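Search this site
Search docs, tasks, people
No recent searches

Parkstead Bench Rules - README and data card
Last touched in December by Inmaculada Soler

# Parkstead two-arm packing set

Welcome! This is the card that travels with the Parkstead recordings: two arms, one basket, a lot of snack packets. It covers what is in the set and, at more length, the rules we record by. We are rather fond of the rules. They have made the data so much nicer to work with that we would like other benches to borrow them.
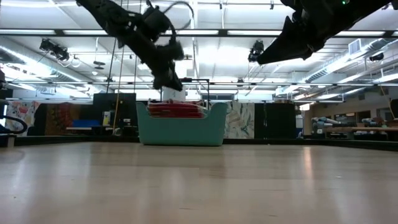
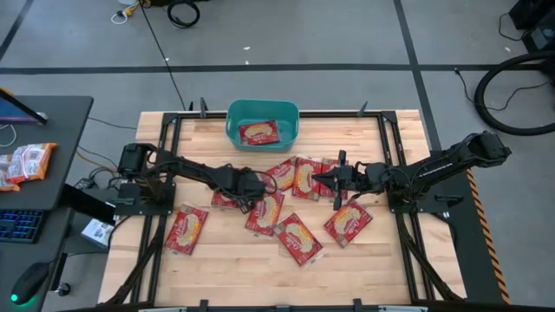
## What is in it

There are 3209 kept episodes out of 3301 recorded. Each episode is one go at moving packets from the table into the basket with both arms. You get the joint readings for each arm, the gripper opening, the camera views and a plain text note from the operator. The notes are short and sometimes grumpy, and they are well worth reading before you train on anything!

The episodes that were dropped are listed in `dropped.txt` with the reason beside each one. Please don't put them back in without reading that file. Most are there for a clock fault between the arms and the cameras, which you won't spot by watching.

## Rules for the bench

Leopold Ammann wrote the first version of these and Beatrice Rashidi has argued with nearly every line since, so what you see is version 2.

1. One person drives, one person watches. The watcher has a hand near the stop button and does nothing else. No typing, no phone.
2. Nobody reaches over the table while the arms have power. If a packet needs turning, stop first, then turn it.
3. Say "clear" out loud before starting and wait to hear it back.
4. Both arms may work the middle of the table, but only one closes its gripper there at a time. The other holds still or backs off. (This one rule cut our knocks more than any change to the software did.)
5. Keep the speed cap on for recording. If you lift it for a test, the test goes in the `scratch` folder and stays there.
6. Loose cables get taped or moved before the first episode of the session.

## Rules for the data

- Scatter the packets by hand and don't tidy them. Overlaps are good. Packets on edge are good. A neat row teaches the arms to expect neat rows.
- A fumble stays in. If a packet is dropped and picked up again, keep the whole thing and tick `recovered`. These are some of the most useful episodes we have.
- A human hand on a packet in the middle of an episode ends that episode. No splicing.
- Swap out packets that have split. Crumbs get into finger joints, and Florencio is tired of cleaning them.
- Don't move the basket once recording has begun. Between episodes, move it as much as you like.
- Write the note straight away. A note written at the end of the day is a guess.

## Labels

`success` means every packet named in the task line ended up fully inside the basket. A packet resting on the rim is a fail - yes, even if it looks as if it would have tipped in. We went back and forth on this for weeks, and the strict reading won when Crescencio checked 51 rim cases and found that two of us disagreed on a good third of them. With the strict rule we agree, and that is lovely.

`effort` is the operator's own score and is not to be used as a target.

## Known gaps

Flat packets only. Nothing round, nothing heavy, nothing see-through. The light hardly changes, so don't expect much by a sunny window. The Beten and Fasden sets use the same file layout with other objects and mix in well, though Fasden counts gripper opening the other way round. The `pastor` loader flips it for you if you pass `--fasden`. Without the flag you'll get arms that open when they should close, which is quite a sight but no use to anyone.

## Changing a rule

Please do! Open a request, say what went wrong at your bench and attach one episode that shows it. Changes without an episode wait until there is one. Florencio Carretero looks after the request list, and Crescencio Llorente signs off anything that touches the labels.

Contact: Inmaculada Soler, Parkstead bench | © Parkstead | Back to top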